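Bundar Opens Furnished Rental Homes in the Former Güneş Building

Keys go out in September for 200 one-bedroom homes, each with furniture included in the monthly rent

Bundar, a rental housing company, will open 200 furnished one-bedroom homes this September in the former Güneş building on the east side of Drosarent. Applications are open now at the leasing office on the ground floor.

The homes are meant for people who need a place for a few months to a few years and do not want to buy or move a houseful of furniture. Each comes with a bed, a wardrobe, a low cabinet, a table with two chairs, a couch, curtains and a framed picture on the wall. Heat, water and internet service are part of the rent. Electricity is billed separately, based on a meter in each home.

The furniture was made by Vakine, a workshop in Drosarent that builds for hotels, clinics and student housing. Vakine delivered 700 pieces for the first phase, and a second delivery is due before the upper floors open. The order was the largest the workshop has taken on for a single address.

"We asked for furniture that could be moved by two people, wiped down with a damp cloth and repaired on site," the company said. "We did not want anything that would have to be thrown out when one part of it broke." 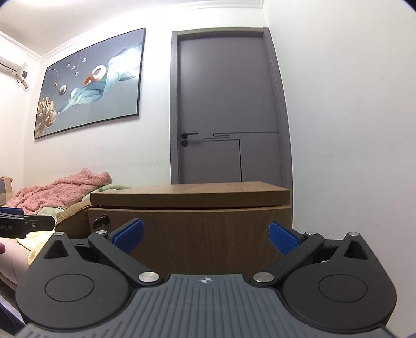

Bundar and Vakine spent most of last winter on the bedrooms, which are the smallest rooms in the building and were the hardest to furnish. Early plans had a tall chest of drawers in each one. Test renters said it made the room feel crowded and took up wall they wanted for themselves. The chest was dropped and a low cabinet took its place, with a brown wood-grain finish and a thick top that gives renters somewhere to set down a lamp or a suitcase. The tall chests that had already been built were moved to the guest rooms on the first floor.

The interior doors are gray, with matching door frames and black lever handles, and the same color is used on every floor. Walls are painted in a light shade. Renters may hang their own pictures using the hooks supplied in the welcome box, and may repaint one wall in each room if they return it to the original color before they leave.

The wardrobes have a hanging rail on one side and shelves on the other. Beds come in two widths, and renters choose one when they sign the lease. Mattresses are new at the start of every lease -- used ones are sent out for recycling. Bedding is not included but can be rented by the month from the front desk.

Renters who already own furniture can ask for any piece to be taken out before they move in. Bundar will keep it in the basement at no cost for the length of the lease. There is no reduction in rent for pieces that are taken out.

The Güneş building was put up as offices and stood vacant for several years before Bundar bought it. Work on the change to housing included new windows, a new roof, two new elevators and separate plumbing for each home. The original stairway was kept and its railings were cleaned and refinished. The ground floor has a laundry room, a bike room and a mail area, as well as the leasing office. A courtyard behind the building will be planted in the fall.

When all phases are finished the building will hold 251 homes. The remaining 51 are two-bedroom homes on the upper floors, planned for the spring. Furniture lists for those homes are still being drawn up, and Bundar is asking people on the waiting list to fill out a short form about what they need, including cribs, desks and bunk beds.

Monthly rent for a one-bedroom starts at $751. The shortest lease is three months. A deposit equal to one month's rent is due at signing and is returned within 30 days of move-out, less the cost of any damage. Ordinary wear to furniture -- small scratches, faded fabric, loose handles -- is not charged to the renter.

Repairs can be requested at the front desk or through the renter website. Vakine will keep spare hinges, handles and drawer runners in the building, and a member of its staff will be there two mornings a week during the first year.

A furnished home on the second floor is open for viewing from 10 a.m. to 4 p.m. No appointment is needed for one or two people. Larger groups are asked to call ahead.

About Bundar
Bundar owns and manages rental housing in Drosarent and nearby towns. It leases directly to renters and does not charge an application fee.

About Vakine
Vakine designs and builds furniture for shared and rented buildings. Its workshop and showroom are in Drosarent.

Press contact
Bundar Press Office, Güneş building, ground floor, Drosarent
Interior photos and floor plans are available on request.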